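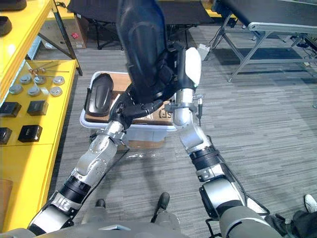
Bench notes, January – short handles for the Wolau women's squad

Two bats came back from Wolau this morning, both Sasix, both with the same complaint: the handle turns in the bottom hand on the cut shot. They were fitted with the standard oval handle at the start of the season. Scale and balance board are still set up from the last job, so I did pickup first. Bat A balances lower than I remembered. Bat B is fine. Wrote both on the masking tape on the toe and left the tape on.

Took the grips off. Bat A had a second grip under the first that isn't on our job card, so it was put on at the club or by the player. That would account for most of the thick feel she wrote about on the slip. Binding under it is sound except for one lifted turn near the shoulder. Bat B has a single grip, worn smooth where the bottom hand goes, and the twine is flat and dull but not broken.

No cracks in the splice on either. I flexed them over the knee and then in the padded vise and listened. Bat A gives a small tick at full flex that I can't find the source of. Marked it with pencil to check again after the rebind. 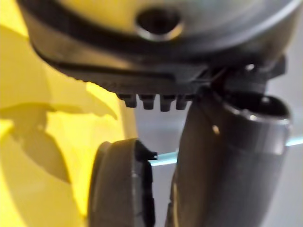
Grip pattern is the part I want to change. The plain chevron we've been fitting lets the hand slide once it wears, and it wears first under the bottom hand where these players want the hold. I tried cutting ridges of one height into a scrap sleeve and it felt like holding a comb. Uneven is better. The small ridged teeth under the dark gray housing are near what I have in mind: side by side in a row, short and blunt at the left, then longer, with the third hanging lowest and the last back to the length of the second. Drew the same order at grip scale on the back of the job card, with the long ridge placed where the crease of the fingers falls. Rubber will round off the tips, so I made the drawing a bit sharper than I want the result.

Cut the test sleeve from the gray Hirano sheet, the softer one. First cut was ragged because the blade was dull. Changed the blade and started over. Second sleeve is usable. It went on bat B with the cone and some talc and took a few goes to line up, since the pattern has to face the right way now and the chevron never cared.

Rebind on bat A: stripped it all the way down in the end, the lifted turn had let glue go powdery under it for a good length. Cleaned back to cane, fresh glue, new twine from the shoulder up. Pulled it tighter than the card says. Left it in the rack by the window with the toe down. Do not move it before tomorrow afternoon, please, and do not put a grip on it to "see how it feels."

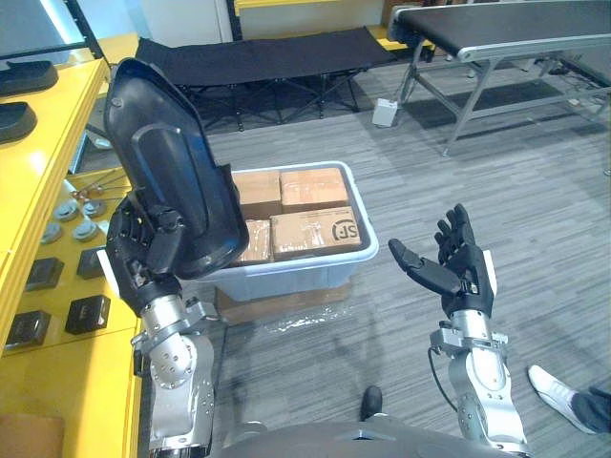
Dana Whitcroft
Bat repair and fitting, Sakar workshop

Continuing after lunch. Shadow swings with bat B and the test sleeve, wearing batting gloves, then without. With gloves the long ridge is hardly there, which I expected with the thicker palm. Without gloves it is very clear and a little too far round toward the thumb. Needs to come back by 3 or 4 mm. I have small hands and the players' slips say theirs are mostly bigger, so I'm not moving it until one of them has held it.

Hit throwdowns off the hanging ball, straight first and then square. Straight drives felt the same as the old grip. On the cut the face stayed more square at contact than it did with the chevron, but I knew which sleeve was on and I wanted it to work. Someone else should do this with the grip covered.

One thing for the job card. It asks for handle length and weight and has no line for hand size. We've been guessing from height, and it's a poor guess. I've added a line in pen to the cards in the tray – trace of the hand on paper, fingers together, bottom hand only. The printed cards can wait until the old stack runs out. 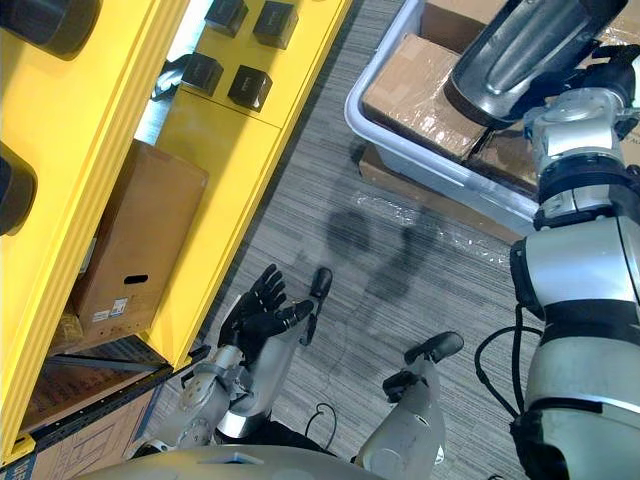 Would a thinner handle fix the turning without a new grip?
It would make it worse on these two. A thin round handle is easier to twist than an oval one, and the slips ask for less bulk, which taking off the second grip already gives them.

To do:
Check bat A for the tick once the glue has set. If it's still there, open the splice.
Recut the test sleeve with the long ridge moved, keep the first for comparison.
Order more soft gray sheet from Hirano. Enough left for one sleeve, if I don't spoil it.
Ask Wolau to send the hand traces with the next batch.
Blades. The drawer is nearly out again.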